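# Unidad 3. Cuero, piel y materiales de imitación

En la unidad anterior se estudiaron las fibras textiles y la manera en que se hilan y se tejen. Los materiales de esta unidad no se tejen – o no solo –, y por eso se clasifican aparte. Se trabajará con tres grupos: el cuero curtido, los laminados sintéticos y los aglomerados de fibra de cuero.

**Al terminar la unidad deberías saber:**

- distinguir la flor del cuero de la carne;
- explicar en qué consiste el curtido vegetal y en qué se diferencia del curtido al cromo;
- leer una etiqueta de composición;
- elegir un material según el uso de la pieza.

## 3.1 La superficie y el grano

Se llama *flor* a la cara externa de la piel, donde estaba el pelo. El dibujo que presenta se llama *grano* y cambia con la especie, la edad del animal y la zona del cuerpo. En el lomo suele ser apretado y regular; en las faldas se abre y aparecen arrugas. El grano también puede grabarse con una plancha o un rodillo caliente, tanto en cuero como en sintético, de modo que el dibujo por sí solo no sirve para identificar el material.

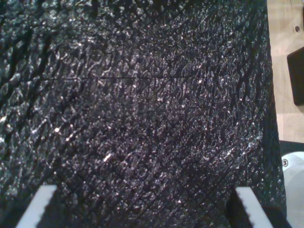

El grabado se emplea por dos motivos. El primero es igualar pieles de distinta procedencia, que de otro modo no podrían combinarse en un mismo artículo. El segundo es disimular marcas de alambre, picaduras y cicatrices. Una piel grabada con la flor lijada se vende como *flor corregida* y cuesta menos que la de flor entera.

Para identificar un material hay que mirar el canto y el revés. El cuero muestra en el corte un haz de fibras desordenadas, sin capas rectas. El laminado sintético muestra una película de poliuretano o PVC sobre una base de tejido o de fieltro.

## Lectura inicial: el taller de Soledad Sarmiento

Soledad Sarmiento aprendió el oficio en Segura, en un taller que hacía correas y fundas. Al principio solo cortaba. Colocaba los patrones sobre la piel, primero las piezas grandes y en la zona del lomo, y dejaba las faldas para forros y refuerzos. De cada piel guardaba un retal de 10 centímetros de lado con la fecha y el nombre del curtidor escritos por detrás. Llegó a reunir más de 100, y todavía los consulta cuando un cliente le pide repetir un encargo.

### Antes de seguir

Busca en casa un cinturón, una cartera o un zapato viejo. Observa el canto con una lupa y anota en el cuaderno lo que veas en el corte. Conserva las notas para la práctica del apartado 3.4.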